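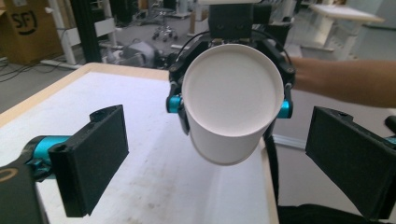
Went to the Mernell open day and came home with a page of kitchen and workshop tips, which I did not expect from a robot place. Typing this fast before I forget. Mostly they were showing people how a gripper gets hold of ordinary stuff, and the one that got my attention was the big off-white cup, a black arm on each side of it and the thing tipped so the round end faced out. I have crushed more cups than I can count. So, notes.

Cups and anything thin-walled. Two flat surfaces, opposite sides, same height. Not fingertips. I tried it at home with the flat of both hands on a full paper cup and the lid stayed on. Squeeze only till it stops sliding, then quit.

Jar lids, same idea. Wide rubber band round the lid, flat palm, lean on it. Don't pinch.

Glueing up round stuff (table legs, that lamp base I still havent finished). Pad the clamp jaws with scrap leather or an old mouse pad. Bring both sides in together, a little at a time. If one side goes first the whole thing walks.

Home Kitchen Workshop Cleaning Visits Contact 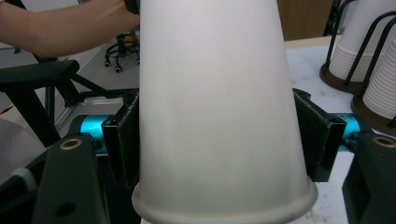 Photo: Mernell open day, 5/31/18

Cup storage. Steal this one. Paper cups upside down in a stack, in a black wire holder with a round base, right on the table where you work. Mine were in a torn sleeve in the pantry getting dusty. Upside down keeps crumbs out and you grab from the top. I bent my own holder out of coat hanger wire and screwed it to a round offcut. Took 3 tries, first one leaned badly. Sand the wire ends or they scratch.

White tabletops and smudges. Baking soda and a damp cloth, small circles, wipe, dry. Try a corner first. Skip the green scrubby, it dulls the finish and then every mark after that shows worse.

Cords. Velcro strap at each table leg, slack goes up off the floor. Label both ends!! I used masking tape and it has held up since last July.

Asked what a gripper costs and got a different answer from each person. One said some 2,000 for parts, another said 780 if you print the plastic bits yourself. Didnt write down what was included. Not for my kitchen either way.

The Belay table had handouts on shop layout, I took one and will type up the good parts when theres time. Missed the Maremia talk, parking was a mess. If you go to the next one park behind the Mekholm building and walk, and bring your own coffee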